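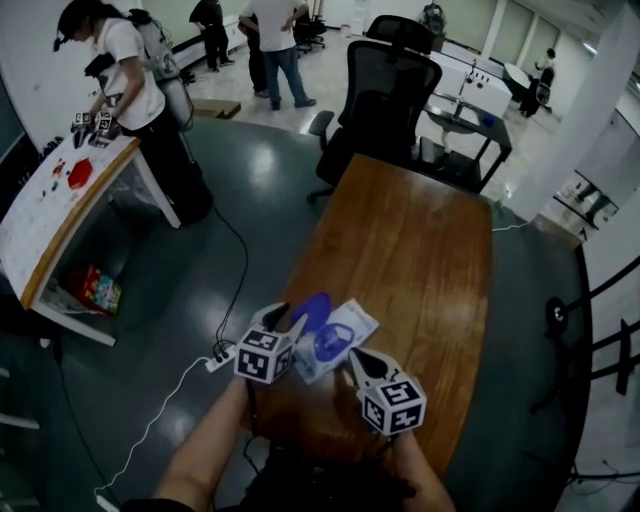
4.2 Replacing a power supply in the Olier 28 switch

The Olier 28 has two power supply bays at the rear. With both supplies fitted and connected, one can be replaced while the switch is running. With one supply fitted, shut the switch down first.

CAUTION: Do not put fingers or tools into an open bay. The backplane contacts stay live while the other supply is on.

1. Log in to the switch and enter show power. Note which bay is marked FAULT.
2. Check that the LED on the other supply is steady green. If it is amber or off, stop and go to section 4.5.
3. Unplug the power cord from the faulty supply. Wait until its fan stops.
4. Press the release tab to the left and pull the supply straight out by the handle. Support it from below with your other hand.
5. Look into the bay for bent contacts. Do not fit a new supply if any are bent.
6. Slide the new supply in until the tab clicks.
7. Connect the power cord and close the cord clip.
8. Wait 3 minutes, then enter show power again. Both bays should read OK.

Note: Supplies for the older Billham chassis fit the bay but have reversed airflow. The switch will report FAN MISMATCH and shut down the port group nearest the bay.

Note: Event log entries are overwritten after 2,555 lines. Save the log before calling support.

Section revised 2022-07-19. Changes: step 5 added, clip type corrected in step 7.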